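Chapter 10
Form Boards and Peg Boards

A form board is a flat base with recesses, each shaped to accept one part. The task is simple to state: pick up a part, match it to its outline, and seat it. This chapter covers board layout, part geometry, and placement on the table. Scoring is left to Chapter 11.

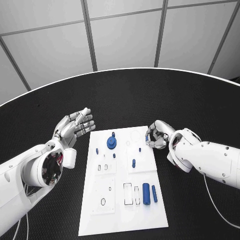 Vol. 2, p. 964

10.1 The board

The base is normally a long rectangle. Outlines may be engraved on raised sub-plates – a useful arrangement when one section has to be replaced. A white base with blue parts gives good contrast, and a dark table makes the edge of the base easy to find. Small pegs call for a fingertip pinch. Parts with a flat base and a stem can be held by the stem.
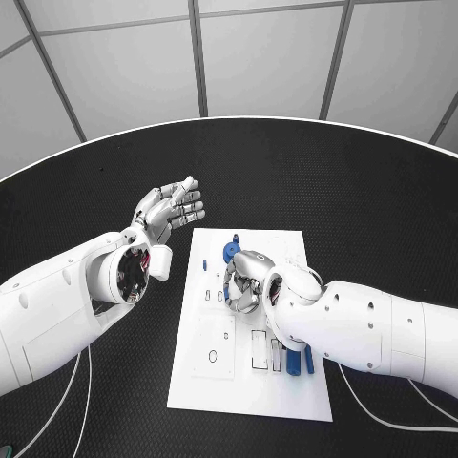 Figure 10.2. White board with cutouts and blue parts, round table.

10.2 Position on the table

A round table has no straight edge to align with, so the angle of the board must be recorded separately. Peñalver's layout sheet gives it in degrees from the seat line. Small rotations are acceptable – the Pillai series allows them in every trial – provided that all recesses remain within reach.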